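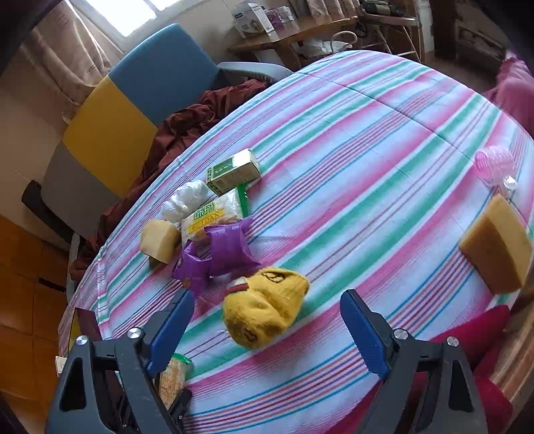 Week 3 of the Clirkdale robotics club and our homework is to pick things up. That's the whole assignment. I have a degree and a mortgage and I am being graded on picking things up. Tonight's opponent is a mustard-yellow knit beanie with a little face stitched on it, sitting in a lump on a striped bedspread, and the face is not encouraging.

Rules, as handed down by Dirk Kuhlmann on Tuesday: one object at a time, open the jaws all the way before you go in, approach slow, lift, hold, put it back down like you'd put down an egg. No scooping. Dirk has strong feelings about scooping.

I asked what counts as scooping. Dirk said I'd know. Reader, I scooped.

Knit stuff is weird. You think you've got a big fold of it, and what you've got is one strand and a lot of confidence. Going in from the top works better for me than from the side. Celeste Coelho swears by the side. Celeste also has her 70 lifts done already, so I'm going to try the side.

Sponges, on the other hand: a delight. A sponge wants to be held. If the final were all sponges I would be insufferable.

Candy wrappers are the worst. The twisted ends look like handles and they are lying to you.

For those asking, the lifts all go into one big pile for the club arm to learn from. The goal is 2,000 by the end of January. Benito Olmedo keeps the tally on the whiteboard and he rounds down.

My partner wants to know when we get the bed back. I said science has no bedtime. I was given until ten.

Update, 9:40: side approach on the beanie, 2 clean lifts in a row. I have texted Celeste. She replied "told you" before I'd put the phone down.

Plastic bags tomorrow. If you have tips for plastic bags, please keep them short and kind.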